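Extension lead for a desk - individual switches or not?

Pasby_Lad
17 December 2020
Moved my desk to the far side of the box room and the only double socket is behind the door. I need to run a monitor, laptop, lamp, printer and a phone charger. Is it worth paying extra for a lead with a switch for each socket, or is one main switch enough?

trastetti
One main switch is plenty. More switches means more bits to wear out. I've had the same four-way under my desk since I moved in and never once wanted to turn off the lamp at the lead.

Erdem29
Disagree. My printer sits there drawing power all day and I print twice a month. With separate switches I leave it off and the router stays on. I wouldn't go back.

trastetti
You can pull the plug out.

Erdem29
Not when it's behind a filing cabinet I can't.

MusaDanladi
Whichever you buy, add up the load first. Your list is small stuff, so you'll be well under the limit. The trouble starts in November when people plug a heater in next to it. A 2,000 watt heater should go straight into the wall. Don't plug one lead into another either, and unwind the whole cable if it's on a reel.

Pasby_Lad
No heater, there's a radiator. The printer is 690 watts when it's warming up according to the label. Is that a problem?

MusaDanladi
No, that's fine on a 13 amp lead.

rendedmont
I'm with Erdem on switches. Colours help as well, you remember which one is which without tracing cables. Sort of thing I mean, USB at one end:
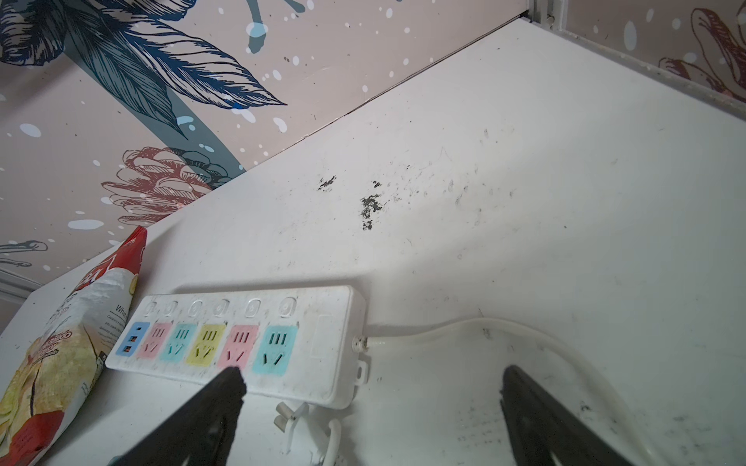
trastetti
Those slots won't take a UK plug. Get one with BS 1363 sockets and don't mess about with adaptors.

rendedmont
I meant the layout, not that exact one. Stickers on a plain white lead would do the same job.

Pasby_Lad
Going for a switched six-way then. Will measure the cable run tonight before I order.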